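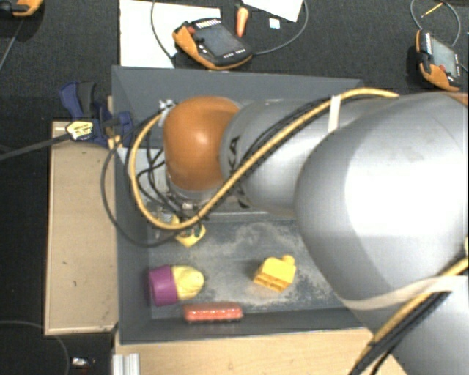 Wadis Bin Picking Kit for School Robot Clubs

Product code: WD-12
Price: 1499, tax not included
Availability: from stock, next deliveries in September
Maker: Lolerside Workshop

The Wadis kit is made for clubs and classes which already have access to an industrial arm and want to begin with picking of mixed objects. With it the students prepare their own tool, their own cable routing and their own program, and they can train for the Akura student challenge with the same rules as in the competition.

The arm and its controller are not part of the kit. Please ask us before ordering if you are not sure that your flange is suitable.

What is in the box

Open bin, dark grey, with sloping back wall
Adapter ring for the tool, with screws
2 bar clamps for fixing the bin to the table
Set of 12 practice objects, mixed shapes and colors
Straps for the cable bundle
Printed course book, 70 pages, English or Spanish

About the practice objects

We chose the objects together with Emiliano Sarmiento, who teaches the automation course at the Mateos school. He asked for things that are not nice for the robot: rounded parts that roll, packages with shiny transparent wrapping, toy blocks with holes in the side. A cube in the middle of the bin is learned in one afternoon. A long package lying against the front wall keeps a team busy for weeks, and the students learn much more from it.

You can add your own objects. In the Akura rules every team brings one object which the other teams did not see before, so we recommend to practice also with things from home.

Mounting

1. Put the bin on a flat tabletop and clamp it by the side wall. Check that the arm can reach all four corners of the floor.
2. Mount the adapter ring and the tool.
3. Lead the cables along the arm and fasten them with the straps. Leave a free loop near the tool, big enough for the full turn of the last joint. Most damaged cables that come back to us had a loop which was too short.
4. Move the arm by hand mode at low speed through all the positions of the program. A teacher must stay beside the stop button.

Care

The floor of the bin gets scuffs and pale marks with use. They do not change the function, but if your team works with a camera, teach the program again when the floor looks very different from the first day. Clean with a soft cloth, no solvent.

Questions from clubs

Can two teams share one kit? Yes. We suggest one tool for each team, an extra adapter ring can be ordered separately.

Is there support for the teacher? Anselmo Goicoechea answers the technical mail at Lolerside, normally in the morning. Please write the model of your arm in the subject.

Spare parts: adapter ring, bar clamp, object set, straps, course book.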